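Fidness incident recorder: a lot of promise for a panic button

By Abenezer Assefa
26/06/2023

The pitch for Fidness is simple. You are stopped by police, or you are standing at a march when the line starts moving, and you squeeze a clip-on button. Your phone starts recording sound and location and sends both to two people you picked beforehand. The maker, Trelier, sells the button with a year of storage and calls the whole thing "accountability in your pocket." I have been to enough campus demonstrations to distrust anything with a slogan like that, so I wore one through most of May.

Setup took 15 minutes, most of it spent on permissions. The app wants your location at all times, your contacts, your microphone and your motion data. I turned off motion data and could see no difference. The help page says it is used for "context." I wrote to ask what context meant and got a link back to the same help page.

The button works. I'll give it that. It is stiff enough that it never went off in my bag, and you get a short buzz when recording starts. On an ordinary street with decent signal, my contacts had their alert within 5 seconds every time I tried. My sister got so many test alerts that she muted me, and that's a weakness in the whole idea if you think about it.

A crowd is another matter. I took it to a tuition rally on Carretero Square, with 800 people there by the organizers' count and every one of them uploading video. The buzz came right away. The alert took so long that I had walked home and made coffee before either contact heard from me. Trelier's box says "instant." Small print inside the box says "network conditions permitting," and a packed square is exactly where they don't. The recording does stay on the phone in the meantime, so it isn't lost, unless of course somebody takes the phone.

Then there's the lock. Press the button and the screen goes dark and asks for a passcode, with face unlock disabled. Good idea. But the recording also sits in a folder anyone can open if they get past that passcode, and there is no second one. Cheaper apps have had that for years.

Sound quality is fair. With the phone in a jacket pocket I could make out my own voice and a word here and there from people facing me. Anyone hoping to prove who gave an order, or whether a warning came before the batons, should hold the phone in their hand. At that point you may as well film.
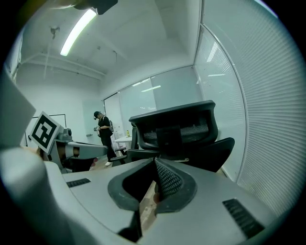
Two gray grippers, one with a square black-and-white marker on top.

What bothers me most is the storage. Your files live on Trelier's servers and are handed over "where required by law." The company says it will try to tell you first. Try is a soft word. I asked how many requests it had received and how many it had fought, and the reply was that these figures are not published. A student facing a disciplinary hearing deserves a better answer before she uploads the names and voices of everyone standing near her.

I compared it with Prisholm, which is free, has no button, and saves everything to your own device with encryption on by default. It's ugly and it crashed on me twice. It also doesn't send alerts, so you still need a friend who knows where you are and a lawyer's number written on your arm in marker.

Trelier says the first 1000 buyers get a second year of storage at no cost. I wouldn't hurry. If you have a nervous parent and live somewhere with good coverage, the alert alone might be worth the money. For demonstrations I've gone back to Prisholm and the marker.

Verdict: solid button, weak service. Wait for the next version, and read the storage terms before you pay for that one too.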